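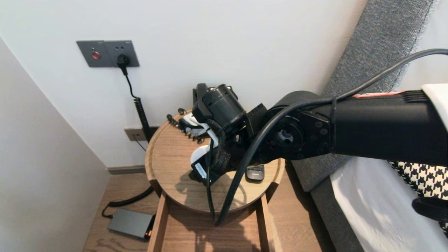

Screening room checks for the Sesstead Anime Weekend were done in April, with the doors still closed to members. The form is the standard one for borrowed halls, with our comments added under each line. Furniture comes first on it this year. Side tables with a round wooden top, the sort you would put next to a bed, are fine for the guest chairs on stage, provided they don't rock and nothing heavier than a water glass and a stack of manga goes on them.

Reading time: 3 minutes

Print this page | E-mail this page

Checked by: Shiela Evangelista
Venue: Dimaculangan Hall, main room and side room
Program: animated features, late-night series block, artist tables

1. Exits and aisles
Main doors: OK. Both leaves open fully.
Side door: OK, but the bar is stiff. Push low.
Center aisle: FAIL on first check. The back rows had crept forward. Reset to the tape and passed.
Comment: Last year people in costume sat on the aisle floor during the space opera marathon. Ushers need to move them before the lights go down.

2. Seating
Chairs out: 78. Linked in rows as the hall requires.
Wheelchair spaces: OK, left front and left rear.
Comment: No extra chairs from the side room, even for the Ivmont premiere.

3. Projector and sound
Projector stand: OK, strapped.
Power cable: taped across the rear walkway. Tape lifting at one end, redone.
Speakers: OK. Stands sandbagged.
Comment: The Trodeck disc plays with the subtitles off by default. Not a safety item, but please set it before the audience is in.

4. Flashing images
Warning sign at door: MISSING. Printed and put up.
Spoken warning before episode 28: on the host's card.
Comment: The reactor sequence is the bad one. It runs longer in the restored version than on the old tapes.

5. Props and costumes
Prop table at entrance: OK.
No metal blades, no working air guns.
Helmets and masks off on the stairs.
Comment: Wings and capes go in the back row or the cloakroom. One rocket pack last year would not fit through the side door.

6. Artist tables and stock
Boxes under tables: OK, none in the walkway.
Back-issue shelving: HOLD. The tall unit has to be fixed to the wall or taken down to two shelves.
Comment: The dealer is bringing 900 comics and wants them all out at once. Half can stay in the storeroom.

7. Fire equipment
Extinguishers: OK, tags in date.
Alarm panel: OK, no faults showing.
Smoke machine: NOT ALLOWED. Asked again, same answer.

Still open: item 6, shelving. Recheck at 4 p.m. before the dealers load in.

Related items
Ivmont: is the movie cut better than the series?
Storing 2,000 comics in a small apartment
Trodeck box set review
Costume rules for the Sesstead Anime Weekend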